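Utilizamos cookies propias y de terceros para mejorar su experiencia. Aceptar | Configurar

Buscar en apuntes... Buscar

Taller de Robótica, unidad 6: recogida de demostraciones con pinza manual
Apuntes de Facundo Alarcón

En esta unidad cada grupo graba demostraciones con la pinza de mano. Los datos se usan en la unidad siguiente para entrenar la política de agarre del brazo Bellden. El curso pasado se entregaron 237 episodios, de los que se descartaron 71, casi todos por movimientos bruscos al inicio.

1. Preparación

Se trabaja en grupos de dos: una persona maneja la pinza y la otra anota. Antes de grabar se comprueba que los dedos abren y cierran por completo y que la lente está limpia. El nombre del episodio lleva el código del grupo y el objeto.

2. Objetos altos

Los objetos altos tapan buena parte de lo que ve la cámara. Conviene acercarse despacio y mantener la pinza estable antes de cerrar. 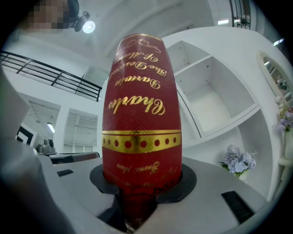
3. Anotación

En la ficha se apuntan la forma, el color dominante y el texto legible. Para el recipiente rojo de la banda dorada basta con «cápsula alargada, roja, letras doradas». Se indica también la orientación del texto; en la vista de la cámara, «Charles Darwin» y «The Descent Of Man» se leen del revés. No se gira la imagen a mano.

4. Entrega

Los episodios se suben a la carpeta Pemumstead del grupo junto con la ficha. Los archivos sin ficha no se corrigen. Plazo: finales de abril.

Lectura previa: capítulo 2 del manual de Gallardo, apartado de calibración.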